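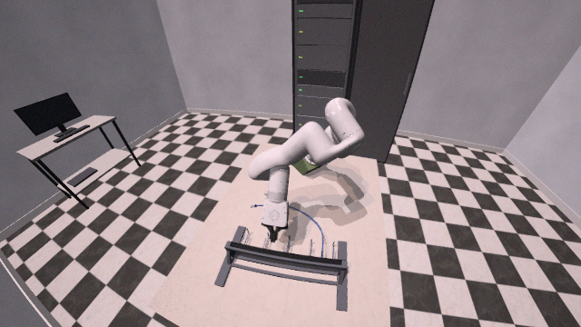
The Clarholm Floor Mat

A floor mat has one job, and the Clarholm has been doing it since before we had a website. It lies down. It stays down. In between, it takes whatever is dropped, dragged or rolled over it, and puts up with chair legs better than most carpets we've owned.

Made for us at Stostholm by a small firm called Żak, in pale beige only. We are asked for charcoal every June and the answer is still no — the mill wants an order of 3,000 and our shed is full.

Thickness: 10 mm
Backing: natural rubber
Edges: bevelled, so you trip over something else
Guarantee: 3 years, not covering dogs

Care
Sweep it. For tea, use warm water and a soft brush. For red wine, use the same and lower your hopes. Leave it flat for a day after unrolling, as the corners come out of the tube with opinions.

Delivery
Sent rolled, by van, to the front door. Stairs are between you and the driver. Returns within 27 days, rolled up again if you can manage it. Leokadia Czerwiński in our Isham shop can, and will show you how if you ring before lunch.

4 comments | 10 shares

You may also like
Clarholm Runner
Isham Boot Tray
Żak Stiff Brush
Rubber Corner Grips (set of four)

Contact us | © Stostholm | Back to top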